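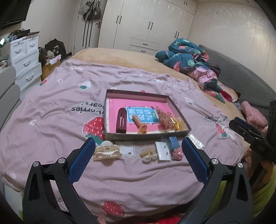 Movstead Home Work List

README for the 2020-04-06 release

Welcome! Movstead is a free, plain-text list of jobs and small income streams that people can do from home, gathered by hand and kept in a form you can open in any spreadsheet. If you've ever spent a whole evening clicking through job boards only to find that "remote" meant "remote two Fridays a month, must live in Cunbridge", then you're who we made it for.

This release holds 348 listings. It replaces the March release completely, so please delete your old copy instead of merging the two (the listing numbers have been reassigned and you'll end up with a real tangle).

What's in the download

listings.csv - the main file, one row per listing
sources.csv - where each listing was first seen, and who checked it
removed.csv - everything dropped from the March release, with a reason code
notes.txt - longer comments that wouldn't fit in a cell
README.txt - you're reading it

All files are UTF-8 with commas between the columns. If you open listings.csv and see odd characters in the employer names, your program has guessed the wrong encoding. In most spreadsheet programs you can fix that by using Import instead of double-clicking the file.

Columns in listings.csv

id - a whole number. Unique in this release only.
title - the job title as the employer wrote it, including their capital letters and exclamation marks. We've left those alone.
category - one of 14 categories, listed further down.
pay_type - hourly, piece, salary, commission or mixed.
pay_low, pay_high - the advertised range in the advertised currency. Blank means the ad didn't say. We never fill this in from guesswork, even when the guess would be a good one.
currency - three-letter code.
where_ok - the countries, provinces or states the employer will hire from. Please read this column first! It will save you so much time.
hours - set, flexible or either.
phone_work - yes, no or some. Lots of parents asked for this one and we're thrilled to finally have it in.
gear - anything you need to own before you start, such as a headset, a landline or a second monitor.
fee - yes or no. See the section on fees.
test - whether there's an unpaid test or sample before hiring, and how long the ad says it takes.
first_seen - month and year.
status - open, paused or unclear.

The 14 categories

Transcription, captioning, data entry, customer support (phone), customer support (chat and email), tutoring, translation, bookkeeping, proofreading, writing, virtual assistance, craft and sewing, search and content rating, and other.

"Other" is a grab bag and some of the most interesting listings live in there. Have a browse even if you came for something specific. Pet-portrait colouring, crossword checking and recipe testing are all in this release.

Craft and sewing is new as its own category, and it's my favourite part of the update. Saimi Toivonen put it together nearly single-handed. It covers piecework (you're sent the materials and paid per finished item) and commission work (customers order from you through someone else's shop). These are quite different ways to earn, so check pay_type before you get excited. Piecework rates look small per item, and you'll want to time yourself on a few before you commit to a batch.

How a listing gets in

Each listing starts with a person sending it to us or one of us coming across it. Then it goes through the same steps:

1. Find the employer's own page. A repost on a job board isn't enough.
2. Confirm there's a street address or a company registration.
3. Read the whole ad, including the terms if they're linked.
4. Search for complaints about late or missing pay.
5. A second person repeats steps 1 to 4 without seeing the first person's notes.

The two checkers for this release were Kyrylo Romaniuk and Trinity Brannigan, with Irja Hirvonen settling the ones where they disagreed. Their initials are in sources.csv. Where we argued for a while, the gist of it is in notes.txt, and those entries are worth reading if you want to learn how to judge an ad yourself.

We dropped 66 listings from the March release. The reason codes in removed.csv are:

C - closed or filled
D - dead link, employer couldn't be found elsewhere
F - started charging a fee to apply
L - location rules changed to need office time
P - credible reports of unpaid work
X - our mistake, should never have been listed

Code X has 2 entries this time. Both were duplicates of other listings under slightly different employer names. Sorry about that!

Fees

We don't list any job that asks you to pay to apply, pay for "placement" or buy a starter kit from the employer. None, whatever the reviews say. The fee column is there for a narrower case, where the law or the trade calls for something you pay to a third party, such as a background check or a bookkeeping certificate. A "yes" there means read notes.txt before you apply.

If a listing of ours ever asks you for money at the application stage, please stop and write to us straight away. Ads do change after we've checked them.

Things this list can't tell you

It can't tell you whether you'll get the job. Chat support and data entry roles in particular fill very fast, and a listing that was open when we checked may be full by the time you read this.

It leans heavily towards English-language work. Translation is the exception, and even there most ads ask for English on one side.

Pay ranges come from the ads. Piece rates especially can look better on paper than they feel by Thursday night. We'd love to hear what you really earned per hour, and if enough people write in we'll add a column for it.

It isn't tax advice. Most of these listings are contract work, which means you'll need to put money aside yourself and keep your receipts. Rules are different from place to place, so ask someone who knows yours.

Getting started quickly

Open listings.csv. Filter where_ok to your own location. Filter status to open. Then pick phone_work and hours to suit your household, and only after that look at the category. Most people do this the other way round, fall in love with a listing and then find it's closed to them.

Keep a sheet of your own with the date you applied, the id, the employer name and what you sent. Write down the employer name as well as the id, please, for the reason given at the top of this file.

Zalska users

If you use the Zalska tracker, listings.csv will load without changes. Choose "comma" on the second screen and untick "merge with existing". Santeri Pitkänen wrote the import template and has tested it on the current version. The older desktop version cuts off the gear column after the first comma, and we don't have a fix for that yet.

Licence

Free to copy, print, share and adapt, at home or at work, as long as you keep the name Movstead and the release date with it. Libraries and job clubs are very welcome to print it. The Leinonen job club prints the whole thing on coloured paper, one colour per category, and it looks wonderful. You may not sell it or put it behind a sign-up wall.

Sending us a listing or a correction

Use the form on the download page. We need the employer's name, a link to their own page and one line on what the work is. If it's a correction, give us the id and the release date. Tips from people who have done the job are gold, so don't be shy, even if all you've got is "they paid on time and the training was dull".

We read everything. Replies can take a week or so.

Known problems in this release

The hours column is blank for most tutoring listings. The ads rarely say.
A few employers appear with and without "Inc." or "Pty Ltd" after the name.
Craft and sewing listings don't yet show who pays the return postage. Saimi is working through them now.
The "some" value in phone_work covers everything from one onboarding call to a weekly team meeting.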